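OK so I stayed up way too late watching the Carngate summit coverage and I have thoughts. Sorry in advance, this is going to be a long one.

First, for anybody who doesn't follow trade politics for fun (normal people, in other words): the fight is over fishing rights and port fees, and it has been going on since I was in college. Twelve delegations, one very long communiqué, and a dinner.

The communiqué is 76 paragraphs. I read all of them. The word "fish" doesn't show up until paragraph 31!! For a summit about fish!!

What everybody is talking about is Theodorakopoulos walking out of the afternoon session. Her office says she had a phone call. She was gone for 2 hours. That's some phone call.

And look, I like Polyxeni Theodorakopoulos. I think she's the only foreign minister in that group who reads her own briefing papers. But she has been saying since June that she'd sign if the port fees came down, and the port fees came down, and she didn't sign. 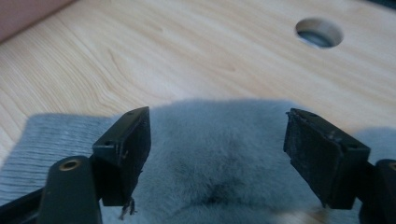 My guess is it's the inspections part. Under the new text, Trakine inspectors could board any boat over a certain size, in anybody's waters, with no notice. If you're a minister from a country with 1,184 registered boats, you have to go home and explain that to every one of those owners. I wouldn't want to do it either.

Fatima Bako had the best line of the whole press conference, by the way. Some reporter asked if the talks had failed and she said "We have agreed on lunch, which in March we could not." I laughed out loud, at one in the morning, alone in my kitchen.

Bako is who I'd watch from here. She chairs the next round, and she got the Drestent people to drop their veto threat without giving them anything I can find in the text. If you find it, please tell me, I'm going a little nuts looking.

Somebody already asked about the protest. The local paper said 2,000 people, the police wouldn't give a number, and the TV coverage showed it for maybe ten seconds before going back to a shot of parked cars. Great job, everyone.

A correction before I get yelled at – the Lefèvre amendment did NOT pass. It got moved to an annex, and annexes aren't binding. Two different sites have this wrong tonight and I nearly repeated it myself.

Next round is in the fall, place not announced. I'm going to bed. If she signs overnight I'm going to be so mad that I missed it.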